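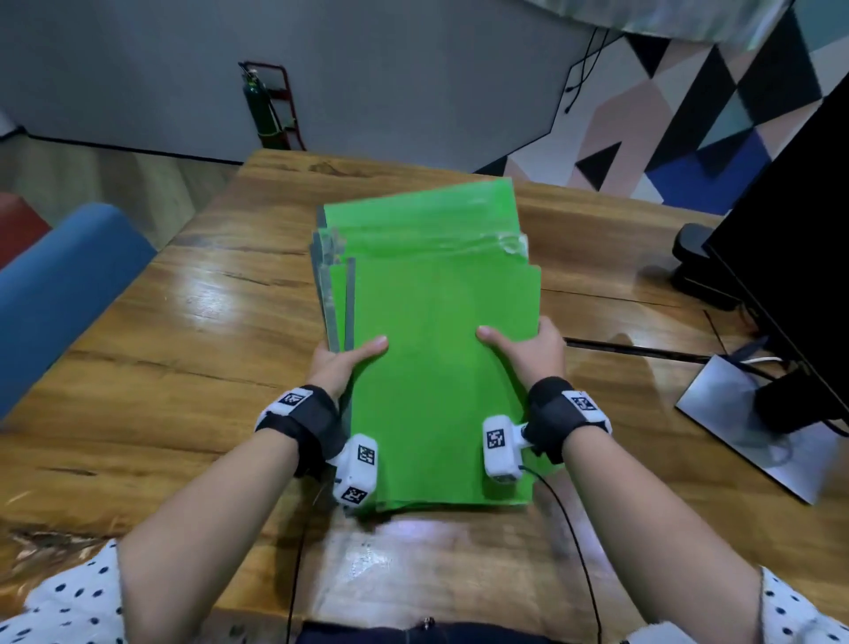 People write to me every week asking how you teach a robot something as dull as tidying up paperwork, so I finally put my answers in one place. I run the demonstration side of a little project called Pliltimard, and my days are mostly spent doing ordinary chores slowly, with gear strapped to my wrists. Squaring up a stack of green plastic folders is a good one to start people on. You hold the stack upright, press in from both sides with your palms, and the square black-and-white markers on the wrist modules give us something to track the whole time.

## Do I need to know how to code?

Nope! If you can fold a towel you can give a demonstration. The software side is called Fahmy and you'll touch maybe two buttons in it — start and stop.

## Why by hand? I thought you used a remote control.

We do both. Hand demos are faster and they feel natural, so I use them for anything fiddly with paper, plastic or cloth. Remote control (we call that rig Jatau) means you're driving the arms yourself from a chair, and you find out very quickly what the arms can't reach. I usually record a task by hand first, then do a smaller batch on Jatau to check that the motions make sense for a machine with a stiffer wrist than mine.

## How many demonstrations does one task take?

For a simple one I ask for 50 to get a first look, and 400 before I trust the results. Our folder task is at 862 now, and I still toss in new ones when I find a stack that behaves differently. Slippery covers are the worst!

## Should I do it perfectly every time?

Please don't. If one folder pokes up at the back, leave it a second, then fix it the way you normally would. Those little corrections are gold. What I don't want is a rehearsed routine where your hands land in the same spot over and over.

## What should I wear?

Short sleeves, or sleeves you can push up. Patterns are fine. Take off bracelets and watches before the straps go on. The straps should be snug but you should be able to bend your wrist all the way without thinking about it.

## What about the cables?

Let them hang toward you and give them a bit of slack. If one tugs while you reach, stop the recording, move it, and start over. Same goes for a marker that gets covered by your sleeve — we lose the tracking and the take is no use to me.

## How long is a session?

I cap it at 16 takes before a break. After that people speed up without noticing (me too) and the data gets sloppy.

## Can I come try it?

Yes! The Londham room is open for drop-ins on Thursday afternoons. Bring a chore you hate, I'm always looking for new ones.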